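The Last Eight Minutes of a Bus Route

When Cameron Urquhart began to work on bus timetables, he was given a spreadsheet with 57 routes and one instruction: do not touch the layover. The layover is the time a bus stands at the end of its line before it goes back. Passengers hardly think about it. For the people who plan a network, it is where most of the arguments begin.

Urquhart now leads the scheduling team at Vekent, a small company which makes planning software for regional bus operators. In January I spent two mornings with him, first in his office and later at the Pamex depot, where one of his customers was preparing a new timetable.

"A layover has two jobs," he told me. "It gives the driver a rest, and it repairs the delay. The trouble starts when the same eight minutes must do both."

He explained it with Route 17, a line from the harbor to the hospital. On paper the bus arrives at 7:42 and leaves again at 7:50. On a rainy school morning it arrives at 7:49. The driver has one minute, or he takes his rest and the next trip starts late. Then the passengers at the hospital wait, more of them board at each stop, and the boarding makes the bus later still.
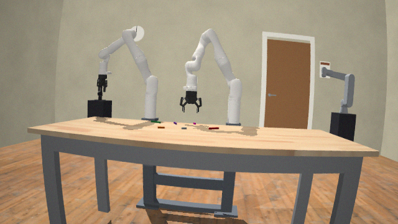

Why longer is not always better

The simple answer would be to make every layover longer. Many operators tried this, and I have sympathy for them. But a bus that stands still needs a driver and a parking place, and both are expensive. If you add ten minutes at each end of a line that runs every 10 minutes, you need two more vehicles to keep the same service. For a town with an old fleet, this money does not exist.

There is also the question of space. The terminus at the hospital has room for two buses. When a third one comes, it must circle the block, and I watched this happen twice before 9 a.m. The driver of the circling bus waved to us each time with great patience.

Vekent's product, Prelteo, looks at the problem from the other side. It collects the real arrival times for each trip over one season and proposes a different layover for each hour of the day. Early in the morning, when the roads are quiet, it may cut the pause to four minutes. Between seven and nine it gives the time back. The total for the day stays almost the same.

The drivers did not love this in the beginning. A fixed pause is easy to remember, and a rest of four minutes does not feel like a rest, even if the next one is twelve. After the first trial the depot asked for a rule that two short pauses may never follow each other. Urquhart agreed, and he says now that the rule should have been there from the start.

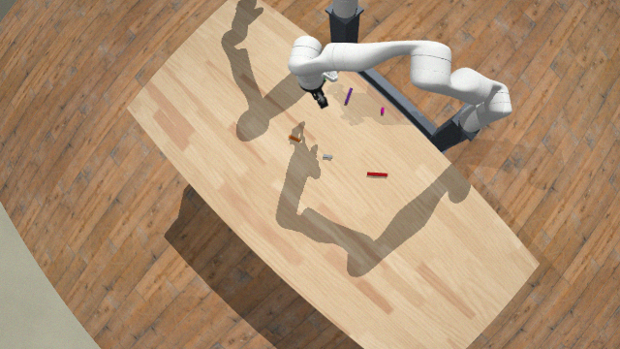
The part of planning that still surprises me is how much of it happens away from the computer. At Pamex the morning and evening supervisors meet before each timetable change, and they go through the duties of every driver on paper strips, one strip for one working day. Urquhart insists on a table where everybody can reach the strips. A long oval one with a pale wooden top, like the one shown here, would suit him well, as people can stand on both sides and follow the same duty from its first trip to its last. The supervisors move the strips, disagree, and move them back. One of them noticed that a new pause fell exactly when the canteen was closed. The software had no information about the canteen.

This correction cost them half an hour. They shifted two duties, asked a third driver to start from the harbor instead of the depot, and wrote the change in pencil on the wall plan.

When the new timetable begins, the 7:42 arrival at the hospital will become 7:44, with a departure at 7:55. The harbor end loses three minutes in the early evening. Urquhart will ride the line himself during the first week, in the seat behind the middle door, with a notebook and a thermos of tea.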